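# Household Sorting Study — Progress Report

To: Huiling Dong, Kulance program office
From: Lourenço Nogueira, Skaltness project
Date: 2024-01-08

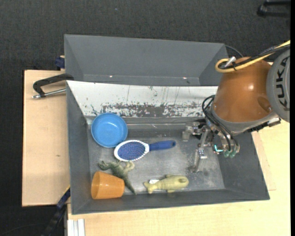 *The two-bin cell, with a bowl, a hairbrush, a cup and two toys in the front bin.*

This report covers work since November. The grant asks whether a machine can take over small chores that people do at home and in shops without much thought, such as clearing a mixed tub of belongings or putting returned goods back in order. We are working on the first part of that, which is getting one item at a time out of a bin and into another.

**Work done**

We logged 2,037 pick attempts in the period, against a plan of 2,000. Of these, Chenxi Luo has reviewed 2,026 and marked each one as a clean pick, a drop or a miss. The rest have damaged log files and will be left out.

The arm is doing well on cups and soft toys. It can usually find a grip on a cup whether it is standing or lying down. Shallow bowls are harder. If a bowl is close to a wall, the fingers have little room to get around the rim, and the arm often pushes the bowl along before closing on air. Hairbrushes fall in between. Picks by the handle mostly hold; picks by the head tend to twist and drop.

Objects that touch or overlap are still our main source of misses. The software sometimes treats two things as one and aims for the middle. Thoa Âu changed how it separates them, and the new version is better on toys but no better on bowls.

**Speed**

A person can empty a five-item bin in a few seconds. Ours takes almost 100 seconds when nothing goes wrong. For a shop back room working overnight, that may be acceptable. For a home it is not, and I don't expect to close that gap in this grant.

**Where this leaves the main question**

The machine can do part of the chore under supervision. It cannot yet be left alone with a bin of unknown items. Someone still has to step in after a bad drop, and we have not started on clothing, cables or anything breakable.

**Problems**

- The Stunska order for replacement finger pads is late. We are using the old set.
- The inside of the front bin is badly scraped. Yupin Prasertsri is checking whether the worn paint affects detection — her early results say a little, mostly with pale objects.

**Next period**

- Repeat the bowl tests with a narrower finger shape.
- Run the new separation software on the full object set.
- Visit the Kang store to see how returned goods are sorted by hand.

**Budget**

Spending is on plan. I would like to move the unused travel money to parts and need your approval before the next order goes out.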